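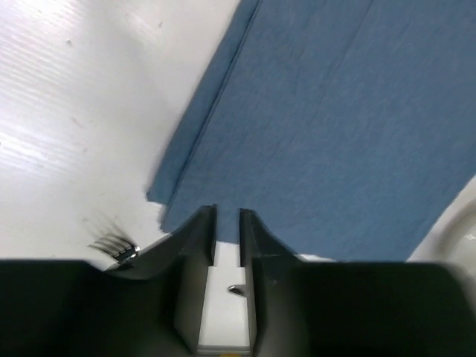
Opening, 2 min

Say hi, thank Xiaoyan Tian for the slot. Phones off, windows open if it's stuffy.

Subject = sharing laundry rooms in older buildings. Ours has 17 apartments, one dryer. August was awful.

What went wrong
- sign-up sheet went missing, twice
- people booking whole evenings
- towels on a hot cycle, everyone else waits

(pause, let them groan)

What we changed
50 minute slots. No back to back. Dryer lint out every time, EVERY time. Tell the Zixuan Lu story here, keep it short!!

Folding: do it upstairs, table is for sorting only. Someone will argue. Move on.

Money bit - 15 cents more per load, pays for the repair fund. Dont read out the whole budget.

Questions till 8, then hand over to Guangming for the parking thign.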